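I finished the second volume of Brilness last night, and I want to write about it while I still remember the small things.

For those who do not know it, Brilness is a fan comic set in the world of the old space series Drarkov. Domnica Coman draws it and Tamara Sârbu writes the dialogue. The first volume came out in August and I liked it, but I found it too full of jokes for people who have seen every episode three times. I have seen every episode only once, so I missed many of them.

The second volume is calmer. Captain Kiani is stuck on the moon Anari with two officers who do not like her, and for almost half of the book they only repair the ship and argue. I thought this would be boring. It was my favorite part. Domnica draws tired faces very well, and there is one page without any words where Kiani is waiting for the radio to answer. I looked at this page for a long time.

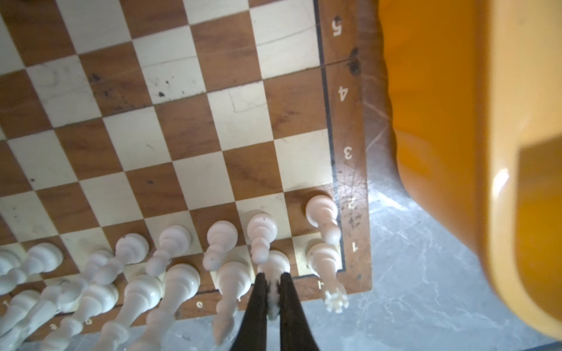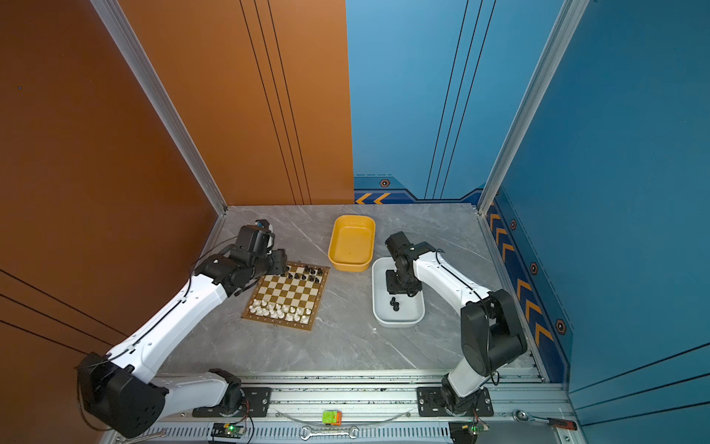 The chessboard is in the first photo.

What I liked less is the ending. A new villain arrives on the last 6 pages, and he explains his plan in very long speech balloons. The letters are so small there that I needed my reading glasses. I also think the colors became darker in print than in the online version, especially the greens.

The print run was 2,000 copies and the authors say there will be a third volume. I hope they keep the slow rhythm and let Kiani be wrong sometimes. In the series she was always right, and it made her a little cold for me.

If you have read it, please write to me who you think sent the radio message. My sister says it was the doctor. I do not agree with her.

Recent posts
Drarkov, season 2, seen again
How I store my comics in a small apartment
Brilness, volume one: my first thoughts

Contact | All texts by the author of this blog | Back to top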